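Print this page | E-mail this page

Workshop Tips for Shop-Window Projections and Touchy-Feely Displays

Posted January 8, 2021

I build small interactive displays for stores. Counters that glow when you put a jar down, windows that ripple when you walk past, that kind of thing. Most of it happens in my garage between the water heater and the bikes, and I get enough mail asking how I do the boring parts that I've started collecting the boring parts in one place. If you're doing your first one for a friend's shop or a school lobby, I hope some of it saves you a Saturday!

Get the projector first and the idea second

I know, I know. But the throw distance will wreck more plans than any software bug. Before you draw anything, take the projector to the actual store, set it where it could really live (top of a shelf, usually, next to the old holiday decorations) and turn it on. Measure the picture it makes. Then draw your idea inside that rectangle. For the tea counter I did at Curari I had a lovely design with steam curling off the full length of the bar, and the ceiling was so low that my picture covered the register and half a scone case. We ended up with a short-throw unit and a smaller picture, and I like it better than the drawing.

Brightness: a 3,000 lumen projector has been plenty for me on an inside wall with the lamps down a bit. It is no good in a south-facing window at noon. Nothing I own is. If the shop only cares about evening foot traffic, say so in writing and stop worrying about noon.

Painting the surface

Plain flat white wall paint works. I've tried the fancy screen paint and couldn't pick it out from across the room. What does matter is the sanding. Go over the board with 400 grit between coats and wipe it with a barely damp rag, and let it dry overnight even when the can says two hours. Every roller ridge throws a tiny shadow when the light comes in at a steep angle, and you'll see them all the minute you project something pale.

For countertops I like a very light gray instead of white. The blacks look blacker and coffee rings don't jump out at you. Put a matte clear coat over it if people are going to touch it. Matte! I used satin one time and got a hot spot the size of a dinner plate, right where the customer stands.

Cutting down reflections

Walk around the display with the lights on and look for the exit sign. There is always an exit sign. A depth camera doesn't care much about it, but a plain webcam does, and if it's bouncing off a glass shelf your display will think there's a visitor standing there all night long. A scrap of black felt on the underside of the shelf takes care of most of it. Self-adhesive felt is fine for a month or two and then it lets go in the heat from the lamps, so run a bead of contact cement along the front edge while you're at it.

Shiny packaging is harder. At Flillik they sell bath salts in foil pouches and every single pouch was a little mirror. I finally asked them to turn the front row so the paper labels faced the sensor. Took them a minute. I had spent two evenings on filtering code before it crossed my mind to ask.

Tools that live at the install

Keep a kit on site and don't borrow from it. Mine has a stubby screwdriver, a spare power supply, a keyboard (the cheapest one in the store), gaffer tape, two HDMI cables and a flashlight. I write the contents on the lid in marker so I can see in a second what has wandered off. Small screws go in a pill bottle. The kind with the childproof cap, which I hate opening, but it has been dropped down a flight of stairs and not lost a screw.

I also tape a card inside the lid with the steps for a cold start, in large letters. Switch on the strip, wait for the projector fan, then switch on the computer. If you do it the other way around the computer can decide there's no second screen and put everything on the wrong one, and then the phone rings at dinner.

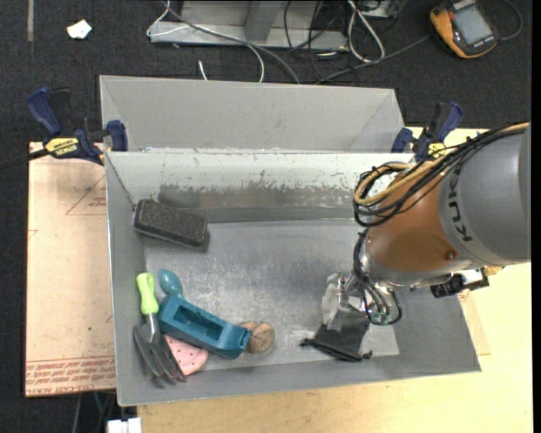 One reader wrote to say that a card in the lid is all well and good, but that the morning staff at her store never opened the box in the first place, and what cured it was putting the whole lot on a plug-in lamp timer so the display woke up before anybody had a key in the door. She sets the projector to "power on when plugged in" and does the same in the computer's startup settings, and the projector goes on its own timer a couple of minutes early. Her one warning was to shut the computer down properly from a schedule at night before the timer cuts the power, and to let the projector run its fan out too.

I've switched over to that on two jobs and I'm a convert. Use the digital kind of timer with a little battery in it. The dial ones drift after a power cut, and I had a window in Stunetell politely performing for raccoons until four in the morning.

Hiding cables without hating yourself

Run a pull string with every cable. When you pull the cable, pull a new string behind it. You will want to add something later, I promise you, and fishing a wire through a finished counter with a coat hanger is a miserable way to spend an afternoon.

Label both ends. I use strips of white cloth tape and a laundry marker, and I write what it does ("left camera") and skip the part number. USB runs over 15 feet need an active cable or an extender, at least with the cameras I use. Longer plain ones may work beautifully on the bench and then drop out when the shop's refrigerator kicks on. Ask me how long I blamed the refrigerator.

Don't staple anything. I mean it. Use the little felt-lined clips, or Velcro straps screwed down through the middle.

Calibration, the lazy way

Lining up the camera with the projected picture used to eat my whole evening. Now I project four big crosses, one near each corner, and stick a dot of masking tape on the surface at each of them. Next time I visit I bring up the crosses again and check them against the tape. If they still match I go get coffee. If they're off by the width of the tape, somebody has bumped the shelf, and I nudge the projector back by hand before I go anywhere near the software. It's almost always the shelf.

Trim the tape dots small and color them in with a pencil close to the counter color. Customers will pick at anything that looks like a sticker. Children especially, bless them.

Do your final lineup after the projector has been warm for half an hour. Mine shifts a hair as it heats up, and for the longest time I was lining up a cold one and scratching my head by lunch.

How fast should it react?

Faster than you think, and softer too. If somebody puts a hand down and nothing happens right off, they take the hand away and leave. So give them something immediately, even a faint glow, and let the big pretty part bloom slowly behind it. At the Ní Bhriain yarn shop the threads on the wall start to sway as soon as you come near the shelf, and it takes a good few seconds before they knit themselves into a pattern. People wait for it! I kept a log over the first weeks and it recorded 1,632 visits long enough to finish a pattern, which made the owner very happy and made me a bit smug.

Go easy on sound. The people working there hear it all day. I do a small sound on the first touch and that's it, and I put the volume knob where the staff can reach it. You can lose an otherwise nice job over a chime.

Dust

Clean the projector filter on the first of the month. Yarn shops and bakeries, twice. A soft paintbrush and a vacuum held a few inches away will do it, and please turn the thing off and let it cool first. The sensor window gets a dry microfiber cloth. Glass cleaner sprayed straight at it runs down into the housing, so if there's a greasy thumbprint put a drop on the cloth.

Flour is the worst, by the way. It finds the lens and it smears. I made a hood for one bakery job out of foam board and black tape, open at the bottom, and it cut my cleaning trips in half. Leave lots of room at the back for the hot air to get out. I keep a hand behind it for the first ten minutes to feel whether the air is moving.

Odds and ends

Paint your screw heads after they're in.

Cork under the computer stops the counter from humming.

If you're mounting anything overhead, add a safety cable through something solid, and get someone qualified to look at it when it's heavy. I do.

Take photos of the back of everything on the day you finish, with the cables still neat. They'll never look that way again, and you can text the picture to whoever's on shift when something falls out.

Save an old version of the software on a USB stick in the kit. I updated one of my displays over the phone last March on a busy weekend and had nothing to go back to. I drove over in my slippers.

And keep a leftover jar of the counter paint with the shop's name on the lid. Touch-ups go on with a makeup sponge, dabbed, and they blend in much better than with a brush. If the jar has skinned over, strain it through an old pair of pantyhose before you stir.

Print this page | E-mail this page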